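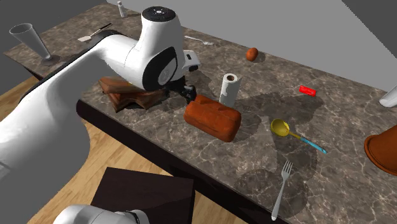 The Lononach counter in the long view, with the gripper open above the bread and the paper towel roll just behind.

Lononach Counter Pack
Simulated kitchen for manipulation research, from Gostasness
Page last updated 20 February 2025

Overview | What you get | The Ostel check | Results | Running it | Licensing

If you've spent any time training an arm to pick things up in simulation, you probably know the feeling of watching it do beautifully on three colored cubes and a gray table, and then wondering what on earth that says about a kitchen. We've had that feeling for years, and the Lononach Counter Pack grew out of it. It's a long marble countertop with a good deal of ordinary stuff left lying on it, a white arm that reaches across it, and a scoring method we've come to trust enough to put our name on.

The mess is the part we're fondest of. Cloths are crumpled, and in some layouts they hang a bit over the front edge, the way a dish towel does. Forks get set down with the handle past the counter edge. There are things that stand up and things that lie down, see-through glass against a plain wall, and a dark stone top with pale veins running through it that gives depth estimators plenty to chew on. We kept the floor and the cabinet base in too, so an outside camera sees a piece of a room with a counter in it.

What you get

The pack comes with 49 objects, each with its own collision shape, mass and friction values you can edit in a text file. Bread, eggs, utensils, drinkware, paper goods, cloths, a handful of oddities we added when somebody in the office asked "but can it pick up one of these?" There are 30 fixed starting layouts built from those objects, and a layout generator if you'd like to make more of your own (it's a little slow with cloths, fair warning, so let it run over lunch).

Every layout can be rendered from 2 viewpoints, one standing back so the arm and the counter are both in view, and one in close over the gripper. You can record both at once with matching timestamps. Shadows are on by default. They fall across the marble from the arm and from the objects, and we'd ask you to leave them on for any numbers you plan to compare with ours, as we've seen policies that sail along under flat lighting get quite confused when the arm's own shadow slides over the thing they're reaching for. At the default quality setting the shadow edges come out stair-stepped in the close view. There's a smoother setting in the renderer file if you have the graphics memory for it.

The Ostel check

Most simulated benchmarks report one success rate at the end, and we did the same in our first release. The trouble we kept running into was that two policies with the same rate could be good at completely different things. One would line up nicely and then fumble the close. The other would charge in, bump the target, and scoop it up anyway by luck.

So we wrote Ostel, which ships inside the pack. Ostel splits each attempt into reach, straddle, close, lift and set down, and scores each stage by itself. The straddle stage is the one people write to us about. It begins once the fingers are down on either side of the target and ends when the first finger makes contact, and during that stretch the software freezes a copy of the state and tries the close from slightly shifted positions. A policy that only works from the exact spot it happened to reach gets a low straddle score. One that has left itself some room gets a high one. 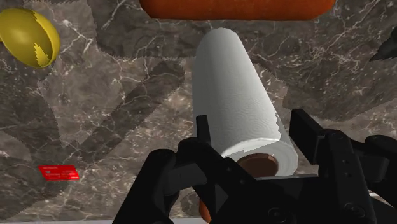 Close view: fingers open on both sides of the lower end of the paper towel roll, with the cardboard core between them.

The paper towel roll turned out to be our favorite test piece for this stage. It has a clear top and bottom, the cardboard shows at the end, and the loose sheet edge breaks up the outline in a way that a plain cylinder doesn't. It's also wide compared with most of what's on the counter, so there isn't a lot of slack between the fingers when they come down beside it. The small red piece lying flat on the marble asks for almost the opposite skill, and we suggest reporting the pair of them side by side.

Results so far

We ran nine policies through the full set of layouts, some trained by us and some shared by the Czerwiński group, who were kind enough to run the same policies on a physical counter in their own lab. Ranked by overall success in simulation, the order matched the physical order only loosely, with a few embarrassing swaps near the top. Ranked by straddle score, the order came much closer to what the Czerwiński group saw on the real arm. The policies at the bottom were at the bottom either way.

We'd like to be careful with this. It's one type of arm, one gripper and one lab's counter, and cloths were left out of the physical runs altogether. Cloth in simulation is still stiffer than we'd like, and we wouldn't lean on any cloth score yet. A second round with softer cloth settings is planned for May, and we'll put the tables up here whichever way they fall.

Running it

A single desktop with a recent graphics card is enough for evaluation. Training with both views turned on is heavier, and most groups we talk to render the close view at a smaller size. Start with layout one and the reach stage only, get that working, then switch on the rest. The sample scripts are commented generously, maybe too generously.

If an object falls off the front of the counter, the attempt carries on by default and Ostel marks the drop. You can change this to an early stop under "edge rules."

Licensing

Free for teaching and for published research. Company use needs a yearly license, which covers all the layouts, Ostel and email support. Write to the Gostasness sales desk with a line or two on what you're working on. We do enjoy reading those.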